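Two evenings gone on the left hand, and I'm finally happy with it. Well, mostly happy.

For anyone new to the blog, I look after the two-armed bench cell at Birnamier, and before any change goes near the real arms it gets run in the simulator first. I used to skip that step. Then I put a thumb into a Verbeke fixture at full speed and had to order a new tendon set, so now I'm a convert!

The trouble this time was the finger limits. After the last Kostari update the config file went back to its defaults, and every finger on the left side would only close to 80 percent. The right side was fine, which sent me off looking for a bad cable for far too long (there wasn't one). It was a single line – the limit was set to 80 and it should have been 100.

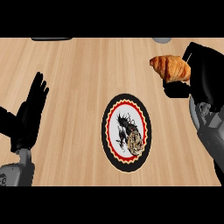

My routine after any config change is pretty boring. I load the table, park one hand open and give the other something awkward to hold. The croissant is my favorite, it's all ridges and curves, and I like to see the fingers tucked in under it like they are on the right hand there. Then I swap sides and do the whole thing over. The plate stays in the middle so I have a fixed spot to aim for, and yes, I picked the one with the dragon on it.

Once both sides behave I copy the file across, power the real cell up slowly and let the fingers open and close with nothing in them. I also cleaned and re-greased the wrists while the covers were off, as the Indbridge manual wants that every 2000 hours and we were getting close.

Next job is the squeak in the right elbow. If you've had one of those and fixed it without pulling the whole joint apart, please leave me a comment – I really don't want to take that thing off the bench again before November.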